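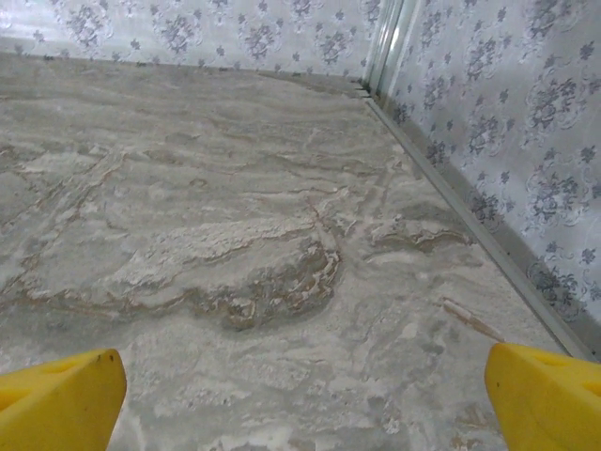

Mirkach asked right away whether the 93 number counts retries, as the draft doesn't say and the first thing a reviewer will do is ask. Answer from the Orkby side was no, first attempts only, retries are in a separate column. Mirkach wants that in the table caption, not in a footnote. Agreed.

Minutes, grasping methods group
27/02/2020, small meeting room, started late (projector)
Present: Orkby side, Baert side, Mirkach on the phone. Zusix sent apologies, comments by email.

1. Last minutes
Accepted. One fix: the January session was on the new finger pads, not the old ones.

2. Main result, wrist view only
Policy trained on wrist camera alone, no overhead. 100 first attempts per condition, held-out objects.
- plain floor panel: 93 lifted
- patterned floor panel: well below that, 33 in the worst condition (thin objects, veined print)
Long discussion. Baert side thinks the policy is reading the veins as object edges and closing on nothing. Orkby side less sure, says thin objects are hard anyway and we never ran thin objects on plain with the same lighting. Fair point. So the comparison as written mixes two things, object shape and background. Can't go in the paper like that.
Decided: rerun thin objects on plain panel, same lights, same start poses. Nothing else changes.

3. Training data
1920 demos in the set after cleaning. Question whether cleaning threw out too many of the slow approaches. Filter was on duration, so it probably hit the careful operators hardest. Baert side to pull the rejected ones and look at a sample by hand. If they look fine they go back in and we retrain once. Only once, no more moving target.
Zusix by email: please keep the old split file, results in the earlier report depend on it. Noted, its on the shared drive, read only.

4. Background augmentation
Two options on the table.
a) swap backgrounds in software, cheap, but masks around the fingertips are poor and the fingers bleed into the floor
b) print more panels and record on them, slow, but no masks needed
Mirkach prefers b, says software swaps helped in the last project on the overhead view and did nothing for the wrist view. Orkby side wants a at least as a baseline. Compromise: a with the masks we have, reported as is, and b for two new prints. No solid colors close to the finger yellow.

5. Scoring
Two scorers disagreed on what counts as a lift when the object slips out after clearing the floor. Rule from now on: object has to be held until the arm stops at the raised pose. Old trials get rescored from video, both scorers, seperately. Disagreements go on a list and we settle them at the next meeting.
Also, trials where the arm faulted before closing. Baert side had them as failures, Orkby side left them out. They count as failures and we report how many. Mirkach wasn't happy, thinks it punishes the policy for hardware, but fine with it if the fault count is in the table.

6. Paper
Title still too long. Related work is one paragraph and reads like a list, Zusix offered to redo it. Figure with the gripper opening plots needs axis labels. Intro claims "any household surface", take that out, we tested floor panels.

7. AOB
Left finger pad has play in it again, tighten before the reruns and log it. Calibration board to go back in its drawer.

Actions
Orkby: thin object rerun on plain, software swap baseline, axis labels
Baert: check rejected demos, order two prints, fault count
Mirkach: caption text, comments on section 3
Zusix: related work
Both scorers: rescoring under new rule

Next meeting once the rerun is in, date by email. Closed before item 8 (storage quota), moved to next time.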